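# Keep the big table at the library

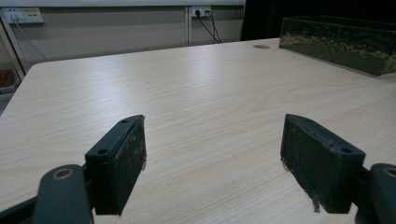

Why should a small branch library keep a big shared table when most people come in for an hour with a laptop? Large tables are the only furniture in the building that lets strangers use the same space without having to arrange it first.

Our branch in Turnia wants to replace its reading table with single study booths. The plan came out in September. Each booth costs $2538, and the supplier, Kaimal, will install them overnight so the branch can open at nine as usual.

I have nothing against booths. People take calls, and the rest of us would like not to hear them. One or two booths would fix that. The plan asks for a full row of them and no table at all.

I went through the comments the library collected. There were 162, and 29 mentioned the table by name. Maja Adamczyk wrote that she does her tax papers there every spring because her kitchen is too small to spread them out. A man from the Jillden side of town uses it to read the paper with his father. Neither of those fits in a booth.

The plan says booths make better use of the floor. That depends on what you measure. A booth with one person in it counts as full. A table with three people at it counts as half empty, and the sensor report treats that as waste. I think three people with some elbow room is a table doing its job.

The library has a $500 fund for small repairs. Spend it on lamps and better chairs, buy one booth for phone calls, and look at the numbers again next year. The comment form is at the front desk until the end of the month.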